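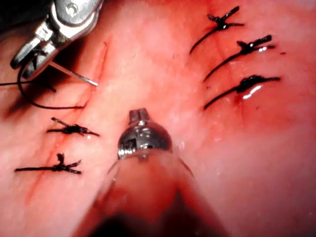
Thursday, late. Two cuts, five knots tied, needle back in the driver.

Black thread on pink tissue remains the best decision made on this bench. Tried the pale stuff from Bodent in April and spent the session hunting for my own stitches. 47 cm lengths next time; the long ones want to be everywhere at once.
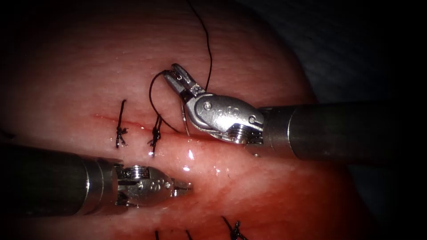
Thread up in the jaws, two knots along the cut.

Tails on the left knot trimmed short, one up, one down, like a bad haircut. Leave them. Datwood pad order still open, no. 727. Glare on the shiny patch: turn the lamp down before the next row.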